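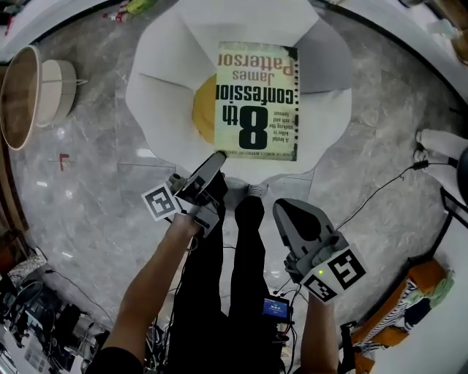
Both handhelds on the paperback task. The book sits on the yellow disc, paper sheet underneath.

September 8, 2020

Two gripper designs, one paperback, a lot of floor time. The lead tester at Dekbridge has spent most of August on the marble with a pair of handheld grippers, trying to settle which jaw goes forward and which gets shelved. We talked by phone, twice, the first call dropped. What follows is cut down from both.

The short version first. The flat jaw is winning on thin stuff. The rest is still open.

"People ask which one is better and I say better at what," the tester said. "Boxes, cups, fine, anything picks up a cup. Give me a book lying flat. Give me a sheet of paper. That's where you find out what you built."

The book in use is a James Patterson, 8th Confession, paperback. Picked off a giveaway shelf in Sternodcombe, where the company has its second office. Has anyone read it? "Not past the cover. I can tell you how the spine bends though."

The routine is dull by design. Book on the disc, disc on the paper. Slide the jaw under, lift, turn, put back. Then the other hand. A run counts if the book comes up and goes down without the disc shifting. Sixteen runs to a set, then a break. By the end of August they had 444 logged runs, of which 104 were thrown out, mostly for tracking.

Tracking is the sore point. Each handheld carries printed markers, and the cameras have to see them the whole way through. Turn the wrist too far and they're gone.

"I lost an entire afternoon to my own forearm," the tester said. "You roll your hand to get under the cover, totally natural move, and the marker is pointing at the floor. Data's useless. So you learn to move like somebody carrying soup."

Polished floor doesn't help either. The first week they blamed the camera for jumps that were reflections – ceiling lights bouncing up off the marble. The paper sheet was meant to fix that under the work area at least. Did it? "Some. It crumples. Then you've got shadows, which is a different headache but I'll take it."

We asked about cameras, as Dekbridge tried two. One, from Stubbs, has the wider view and bends everything toward the edges. The other is sharper and narrower and kept losing a hand whenever the arms went apart. They kept the Stubbs.

"Wide wins. You can correct a bend. You can't correct a hand that isn't there."

And the controller? Long pause on the line. They moved over to the Pletodell unit halfway thru the month, and the tester is not shy about the switch being a pain. Thirteen settings to carry across by hand. Two of them named the same thing with opposite signs.

"Whoever did that, I would like a word. The jaw opened when it should of closed. Threw a book across the room. Not far. Felt far."

Since then, better. Less lag on close, and the grip holds at a light squeeze instead of hunting in and out. The tester wants that last part noted because the early reports blamed the jaw for it, and the jaw was fine.

Weight came up next. The two bodies are not matched and it shows after an hour. "Right wrist goes first. I swap hands, then the left goes. Bench testing never tells you that, you clamp the thing in a vise and it has no opinions."

Cables too. Everything is wired for now, a battery version is on paper only. The tester works sitting down, legs out, and has gotten up without looking more than once.

So which one? We pushed a little. Flat jaw for books, folders, mail, anything with an edge to get under. For round or soft items they haven't run enough to say. Cloth is next, starting with dish towels, then shirts if the towels go okay.

"I don't want to rank them yet. My boss wants me to rank them. I'd like another month and a cushion."

Any advice for a smaller shop starting the same comparison? Use one object for the first week, the tester said, and don't swap cameras and controllers in the same month like they did. Write down which hand. "We have a whole folder from early August where it just says 'good lift.' Good lift with what? No idea."

The towel runs start once the new jaw pads come in from Sternodcombe. We'll check back then.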